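**Shared sink at the workspace: what do you keep on yours?**

**manaia_w** · April 13, 2018

Right, I need sink people! I'm Manaia Wihongi, I rent a desk in a big open-plan place with a mezzanine, and I've taken over the kitchen corner because I love a tidy sink and everyone else was happy to let me have it. We've got a lovely long white basin with a curved white tap, and I want to get the bits around it sorted before more desks fill up.

At the moment there's a white pump dispenser for hand soap next to the tap and a bigger see-through pump bottle with yellowish liquid in it, label nearly gone. Then there's the pink thing on the rim that we all wipe with. I'd like all of it to have a proper home. 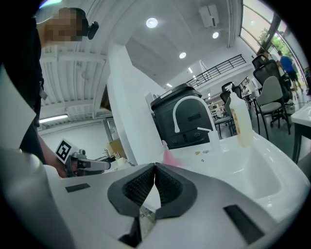
My plan so far is one tray for both pumps, a hook for the cloth, and moving the black appliance further back so you can wipe behind the tap in one go. The crumbs gather in front of the tap too and it drives me up the wall! Budget is tiny. Has anybody tried the Trerkix sink tray?

---

**potwash_pete**

Love this. We have the Trerkix in our staff kitchen and I'd buy it again tomorrow. It lifts out, you rinse it, done. Ours has had two years of people slamming mugs on it.

Please relabel that big bottle though. A strip of masking tape and a marker will do.

---

**lintel**

I'd skip the tray. Any tray. Water sits under it, you lift it after a week and there's a grey ring. Bare rim, wipe it at the end of the day, finished.

---

**potwash_pete**

Only if you never lift it! Mine comes up every evening, takes me 8 seconds.

---

**lintel**

You do. Would everybody at Manaia's place?

---

**manaia_w**

Ha, fair. I would, the others wouldn't. What about little feet under the tray so air gets in? I've got a bag of stick-on felt ones left from doing chairs.

---

**lintel**

Rubber, please, felt will go horrible. With rubber feet I could live with a tray.

---

**Gussie294**

White basin owner here, so pleased to see another one! They look gorgeous when they've just been done and they show every tea drip. I use bicarb on a damp cloth, small circles, then a good rinse and a dry tea towel. Best five minutes of my Friday.

On the cloth, I'd have two, one for the sink and one for the worktop, in different colours. And hang them up, they dry so much faster than lying on the rim.

---

**manaia_w**

Two colours is brilliant, pink can stay as the sink one. Ordering hooks tonight, and I'll pinch the rubber feet off my old chopping board. Pete, does the tray come in white?

---

**potwash_pete**

White and a sort of slate. Get the white!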